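Start Beiträge Antworten Medien Anmelden

Valquíria Bittencourt
Thread, zuletzt aktualisiert am Donnerstag, 21:40 Uhr

1/ Ich möchte heute über Futterstoff schreiben. Ja, über den Stoff, den man im Mantel innen hat und den kein Besucher sieht. Ich nähe seit vielen Jahren, aber erst in Deutschland habe ich gelernt, das Futter ernst zu nehmen. Es wird ein längerer Thread, bitte haben Sie etwas Geduld.

2/ Zuerst das Wort. Auf Portugiesisch sagen wir forro, und das ist auch die Decke im Zimmer. Auf Deutsch ist Futter auch das Essen für Tiere. In meinem ersten Kurs in Bremside habe ich eine Tüte mit der Aufschrift „Futterreste“ gesehen und dachte an die Katze der Kursleiterin. In der Tüte waren Stoffstücke.

3/ Die Kursleiterin heißt Brândușa Anghel. Sie hat in Rumänien in einer Schneiderei gelernt und später in Bremside den Laden Detelis übernommen, mit dem Kursraum hinten. Wir sprechen miteinander Deutsch, weil es unsere einzige gemeinsame Sprache ist. Manchmal suchen wir zusammen ein Wort, und eine Schülerin hilft uns.

4/ Mein Mantel kommt aus Misiritz, von einem Flohmarkt im Oktober. Graue Wolle, sehr gut erhalten. Aber das Futter war unter den Armen zerrissen, und am Rücken war es so dünn, dass man die Einlage sehen konnte. Der Verkäufer hat gesagt, das merkt man beim Tragen nicht. Man merkt es jedes Mal, wenn man mit der Hand in den falschen Ärmel kommt, nämlich in den zwischen Futter und Wolle.

5/ Ich habe zuerst überlegt, nur die Risse zu flicken. Brândușa hat den Stoff zwischen zwei Finger genommen und leicht gezogen, und da war ein neuer Riss. Danach haben wir über Flicken nicht mehr gesprochen.

6/ Also ein neues Futter. Das alte trennt man vorsichtig heraus und benutzt es als Schnittmuster. Das klingt einfach, aber ein altes Futter ist ausgedehnt, besonders am Rücken und am Ellbogen. Wenn man es so kopiert, wie es ist, kopiert man auch die Körperhaltung der früheren Besitzerin.

7/ Mein Rat: jedes Teil vor dem Abnehmen mit Kreide beschriften. Vorne links, vorne rechts, Oberärmel, Unterärmel. Ich habe es beim Unterärmel vergessen und danach einen ganzen Abend gesucht, welche Seite oben ist. Dann die Teile bügeln, mit wenig Hitze, und auf Papier legen. Die Linien mit dem Lineal korrigieren, nicht mit dem Gefühl.

8/ Nun zum Material. Im Laden werden viele Dinge „Satin“ genannt, und für mich war das lange eine Faser, wie Baumwolle. Es ist aber eine Bindung, also die Art, wie die Fäden sich kreuzen. Einen Satin gibt es aus Seide, aus Viskose, aus Polyester. Wer im Laden nur „Satin“ sagt, hat über die Faser noch nichts gesagt.

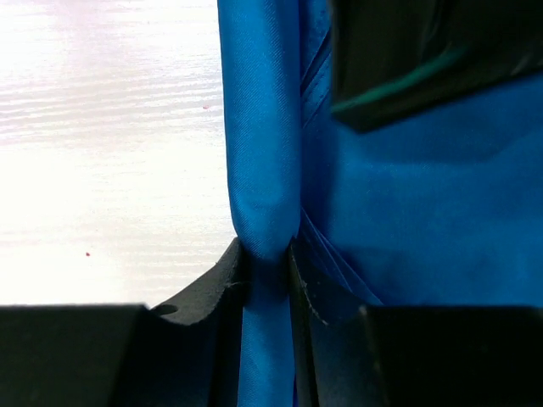

Leuchtend blauer Satin, zu einer Rolle gerafft.

9/ Polyester ist billig und stark, aber ich schwitze darin. Viskose ist angenehmer auf der Haut, dafür ist sie nass empfindlich und kann einlaufen. Cupro finde ich am schönsten, es fällt schwer und ruhig. Seide habe ich mir angeschaut und wieder ins Regal gelegt. Für den Mantel habe ich eine Viskose genommen, in Dunkelrot.

10/ Viele Leute wählen das Futter in der Farbe vom Oberstoff, damit man es nicht bemerkt. Meine Mutter war auch dieser Meinung. Ich bin inzwischen anderer Meinung. Ein grauer Mantel darf innen rot sein. Ich sehe es morgens um sieben an der Garderobe, und das hilft mir ein bisschen beim Hinausgehen.

11/ Bitte den Stoff vor dem Zuschneiden waschen oder wenigstens gut dämpfen. Ich habe das bei einem Rock nicht gemacht. Nach der ersten Wäsche war das Futter kürzer als vorher und hat den Saum nach innen gezogen, der ganze Rock sah aus wie ein Lampenschirm.

12/ Zuschneiden: Der Stoff rutscht. Er rutscht vom Tisch, er rutscht unter dem Lineal, und die untere Lage rutscht anders als die obere. Ich schneide deshalb nur noch einlagig und lege Seidenpapier darunter. Stecknadeln nur in die Nahtzugabe, und zwar ganz feine, sonst bleiben Löcher. Eine frische Nadel in der Maschine ist auch wichtig, ich nehme eine Microtex in Stärke 60 oder 70.

13/ Es gibt ein deutsches Wort, das ich sehr liebe: Bewegungsfalte. Das Futter wird in der hinteren Mitte breiter zugeschnitten als der Mantel, und diese Mehrweite legt man in eine Falte. Bei mir sind es 2 cm auf jeder Seite. Wenn man die Arme nach vorne nimmt, zum Beispiel am Fahrrad, geht die Falte auf und nichts reißt. Mein alter Mantel hatte sie auch, aber jemand hatte sie einmal zugenäht.

14/ Auch in der Länge braucht man etwas Spiel. Am Saum liegt das Futter wie eine kleine Welle über der Naht. Ich hatte gedacht, das ist unsauber gearbeitet, und wollte es glatt ziehen. Brândușa hat meine Hand weggenommen und gesagt: „Lass ihm seine Luft.“ Dieser Satz steht jetzt auf einem Zettel neben meiner Maschine.

15/ Die Ärmel habe ich von Hand eingenäht. Das muss man heute nicht mehr, es geht auch mit der Maschine durch eine Öffnung in der Ärmelnaht, und in den meisten Videos wird es so gezeigt. Aber ich verstehe diese Methode immer noch nicht ganz. Zweimal hatte ich am Ende einen Knoten aus Ärmel in der Hand. Mit der Hand dauert es länger und ich weiß immer, wo ich bin.

16/ Zum Garn: Ich habe zwei Sorten probiert, und mit dem Garn von Bae war ich zufrieden. Es ist fein und fusselt wenig. Der Rotton ist etwas heller als der Stoff, das stört mich innen nicht. (Keine Werbung, ich habe es selbst bezahlt.)

17/ Was kostet das? Mit Stoff, Garn und Papier war ich günstiger als bei der Änderungsschneiderei, wenn ich meine Stunden nicht rechne. Wenn ich sie rechne, dann ist es ein sehr teurer Mantel. Ich verstehe jetzt auch, warum ein neues Futter in der Werkstatt seinen Preis hat, und ich werde dort nie wieder fragen, ob es ein wenig billiger geht.

18/ Nachtrag, weil mein voriger Beitrag über Knopflöcher 1.166 Mal geteilt wurde und viele neue Menschen hier lesen: Willkommen! Ich kann leider nicht alle Nachrichten beantworten. Es sind mehr als 2.000, und ich schreibe auf Deutsch langsam, mit Wörterbuch. Bitte stellen Sie Ihre Frage hier unter dem Thread, dann können auch andere antworten.

19/ Eine Frage kam sehr oft: Kann man als Anfängerin mit einem Mantel beginnen? Ich würde mit einem Rock beginnen, gerade und ohne Schlitz. Das Rockfutter hat wenige Nähte und man lernt daran das Rutschen kennen. Danach eine Weste. Die Weste ist schwieriger, als sie aussieht, wegen dem Wenden. Wegen des Wendens, Entschuldigung.

20/ Die zweite Frage war, wie man das Futter bügelt, ohne dass es glänzt. Von links, mit einem Baumwolltuch dazwischen und mit der niedrigsten Stufe, die noch etwas bewirkt. Dampf vorher an einem Rest testen. Bei manchen Stoffen machen Wassertropfen Flecken, die man nur wegbekommt, wenn man das ganze Teil wäscht.

21/ Der Kurs bei Detelis ist am Donnerstagabend, fünf Plätze, zurzeit alle besetzt. Brândușa führt eine Warteliste auf Papier, man muss also persönlich in den Laden gehen oder anrufen. Per E-Mail antwortet sie nicht gern.

22/ Beim nächsten Mal schreibe ich über Taschen im Futter. Mein Mantel hat jetzt innen eine, links, mit einem kleinen Dreieck über dem Knopf. Für das Dreieck habe ich drei Versuche gebraucht und den ersten habe ich aufgehoben.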